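# Brurnamville Home Repair Fund: Progress Report, January 2024

Prepared by Kadir Saraç for the Grabowska Foundation

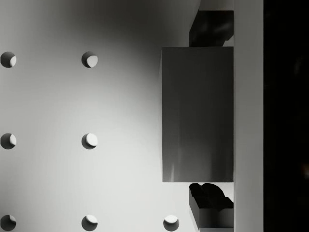 The fund pays for small repairs in owner-occupied homes where the household can't cover the cost. Most of the work is gutters, steps, leaking taps and drafty windows. Your grant covers materials and the wages of our two repair workers.

## Work completed

We finished 94 jobs in the period. Step and handrail repairs were the largest group, followed by plumbing. The average spend on materials was lower than budgeted for plumbing and higher for windows, where the price of glass went up in December.

Seven jobs are still open. Four are waiting on parts from Vukis, our main supplier, and the other three need dry weather before we can work on the roof edge.

## Outreach

We mailed a one-page flyer to around 3,000 addresses on the east side of town. Calls picked up the week after and have stayed steady. Several callers were renters, and we passed them to the county housing office. The next flyer will say "homeowners" in the first line.

## Spending

Wages are on budget. Van costs are over by $580, almost all of it for a new clutch. We have moved money from the printing line to cover this and are not asking for an increase.

## Problems

Scheduling is still done on paper and two visits were double-booked. We have started a trial of Mumus, a shared calendar program, and will decide on it before the next report.

The storage unit on Mill Street is damp at the back. Lumber has been moved to the front and the landlord has been told in writing.

## Next period

- Close the open jobs
- Get a second quote for window glass
- Replace the van's rear tires
- Send the revised flyer to the north side

Receipts and the full job list are in the attached folder.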